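Who Gets Heard at the River Hearing? A Report on Community Delegations and the Zoturley Flood Plan

Final project report, Environment and Public Policy seminar
Lucía Casado

Background

When I picked this topic back in January, I thought I was going to write about flood maps. I like maps, and the Zoturley flood plan has a great many of them — folded into the back of the binder at the Stillemside library, where the very patient woman at the desk let me spread them over two tables. But the longer I sat with those maps the more I found myself reading the comment pages instead, and that is how I ended up with a project on delegations, meaning groups of residents who travel together to a public hearing and speak as one body.

The plan covers the low streets on both sides of the river. Stillemside, on the east bank, is mostly renters, and many families there speak Spanish or Haitian Creole at home. The hearing was held across the river, on a Wednesday at 2 in the afternoon, when most of the people who would be flooded were at work.

What I did

I read the 400 written comments in the public file and sorted them by neighborhood and by what each person was asking for. I also talked with 14 people who had gone to the hearing with the Stillemside delegation, some of them over the phone and some in their kitchens, where I was fed very well (thank you, all of you!). My aunt's old neighbor, Lucía Montoya, helped organize the bus and was generous enough to lend me her notes. We share a first name, so I call her Montoya from here on, which she says makes her feel like a baseball player.

What I found

The east bank sent in far fewer written comments than the west bank, even though more of its homes are inside the flood line. The comment form came only in English and asked for a parcel number, and a renter usually doesn't know the parcel number of the building. Several people told me they got as far as that box and stopped.

The delegation changed things somewhat. Eight speakers gave up their separate turns so that one longer statement could be read in three languages, and the hearing officer allowed it after a short discussion. The statement asked for an evening hearing, a form without the parcel box, and a pump station at the foot of Benítez Street. The evening hearing was granted. The form was changed later in the spring. The pump station is still listed as "under review" on page 929 of the revised plan, and I will admit that I had trouble finding it even though I knew it was in there somewhere.

Sollutbridge, the town downstream, had a similar plan a few years earlier and held its meetings in a school gym after supper, with child care down the hall. I would have liked to compare the two properly, but I couldn't get the Sollutbridge sign-in sheets in time.
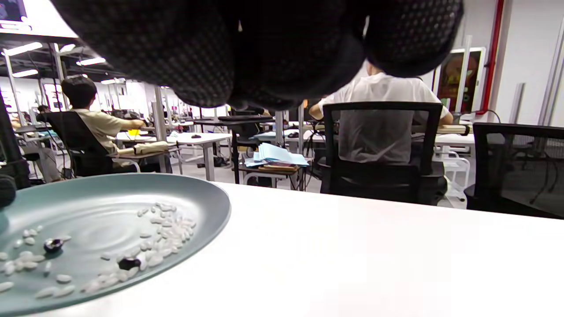
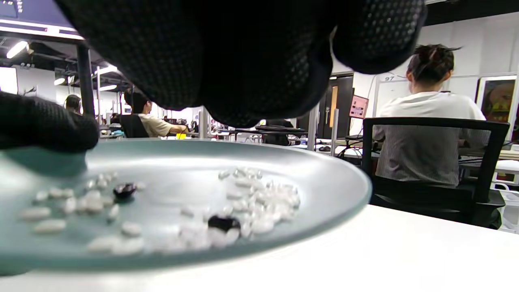
White beans on a blue-green plate.

Limits and next steps

I talked only with people who made it onto the bus, so the ones who couldn't leave work are missing from my interviews just as they were missing from the hearing. I also sorted all the comments by myself, and a second reader might well have put some of them in different piles. If I get to continue this next year, I would like to start with the evening hearing and ask people there how they heard about it — Montoya believes it was mostly church bulletins and the laundromat on Benítez Street, and I suspect she's right.

My notes and the blank interview sheet are in the seminar folder for anyone who wants to use them.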